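Ristura Shelf Set

README, version 10, November 2025

Ristura is a collection of photographs of small household items on open shelving. It covers fruit, bowls and other kitchen things kept on and in cubby units, and it is meant for people working on object naming, shelf inventory and "where did I put it" questions. The set was started in April by Gonzalo Gallardo at Szekeres and is kept on the Flarkport server.

Contents

The current release has 2136 photographs. Each one comes with a short text file listing the items in it and where they sit. Items are grouped into 25 classes. Apples are a single class whatever their color, and color goes in a separate field. Long yellow fruit was a problem in the first release, where mangoes and lemons were mixed up — if the labeler can't tell, the item is now entered as "yellow fruit, unsure" and left that way.
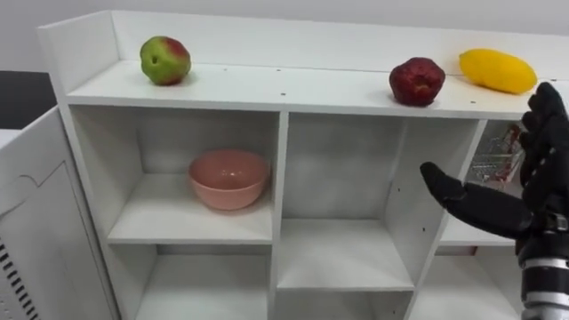

Positions are written in words. The top of the unit is "ledge" and the compartments are named by row and column, so "upper left" or "upper middle". An item on the ledge is also given the name of the cubby it stands over. Empty compartments get their own line in the text file. Please don't drop those lines when converting the files, as the Zullside scripts read them.

Bowls are listed with color and material when the material is plain to see. A bowl with nothing in it is marked "empty". A bowl turned so the inside is hidden is marked "contents unknown".

Known problems

Pale items on white shelves are under-labeled, mostly in the older files. Screw holes and peg holes were tagged as objects in around 15 files and have not all been cleaned up. Dark red apples are sometimes entered as plums. Partly hidden compartments are labeled only as far as they can be seen.

Changes in this version

The "fruit bowl" class was merged into "bowl". Left and right now always mean the viewer's left and right; earlier versions used both.

Use

Free for teaching and research. Corrections go to Gonzalo Gallardo — send the file name and the line you think is wrong.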